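9/25/23

Everyone on my feed is passing around the Votholm reissue as the lost link between tape music and ambient. I've played it 2 times through now. I have doubts.

The sleeve notes say the Palenden studio turned out 186 finished pieces before it closed. Finished by whose standard? The box has 43 tracks, and a good third of them stop where the reel must have run out.

I like a piece that stops dead. I don't like being told it's a "radical gesture" when it sounds like someone went to lunch.

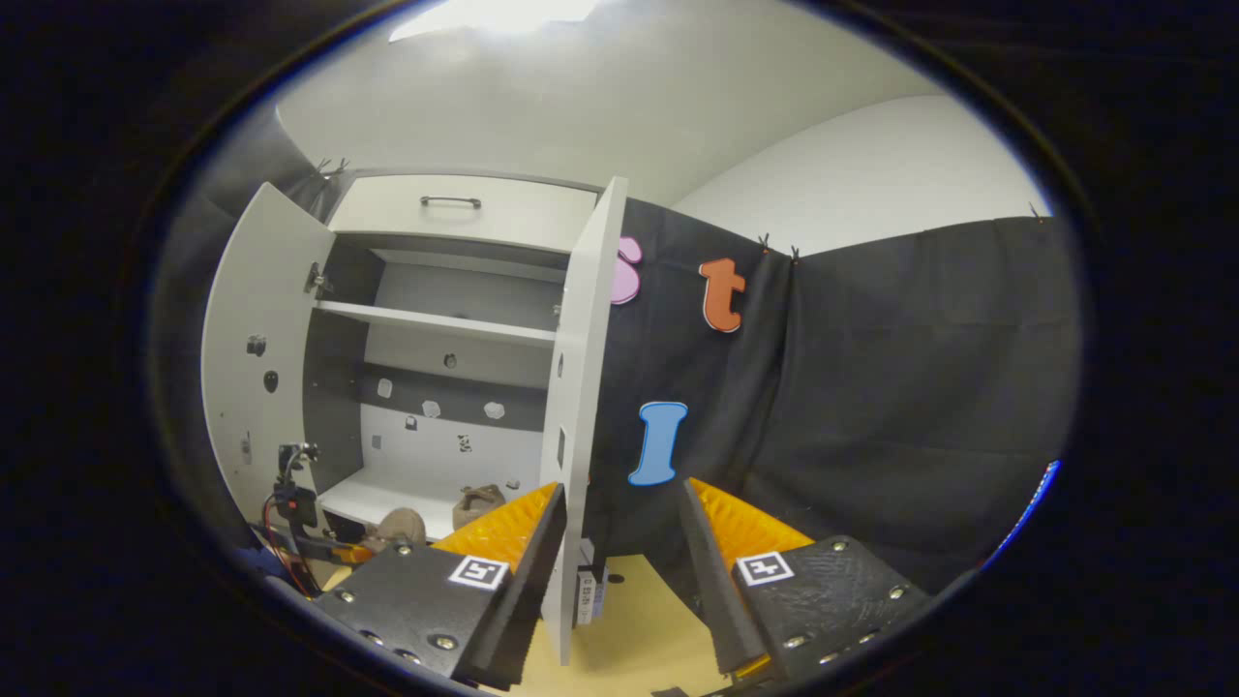 A reply already, from someone who says the fades on the original Fornivo pressing were longer and that I'm blaming the composers for a bad transfer.

Could be. I'd believe it faster if anyone had put up the two versions side by side. Fornivo pressed 200 copies and I've never met a person who owns one – only people who have heard one.

Side C is good, I'll give them that. Low organ drone, tape hiss left alone, almost no editing. If they'd sold me just that side I'd be a lot nicer.

Tsuchiya has a second box planned for December, "newly found" reels again. I'll wait for the track times before I pay for it.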